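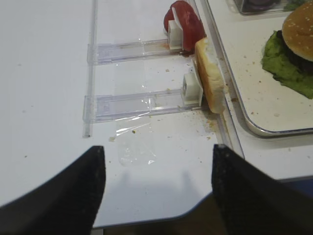
Does splitting up a long task really help?

I'm trying to repeat the burger-stacking result from the Savero paper, and I'm rather enjoying it! We trained one policy on 1000 demonstrations of the whole job, bun to bun, and it still loses its way about the middle layers. Would separate skills for each layer do better?

Durkau
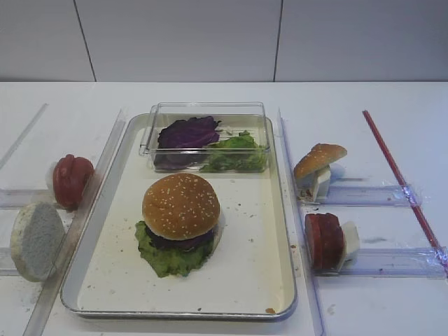

Scoring is by finished burgers only, by the way, so one missed slice spoils the run.

Fivora
Do try it, it helped us no end (we had 218 demonstrations per layer). Score each layer separately too, bless you, or you'll never find the weak one.

Dekker
more data. we used 3000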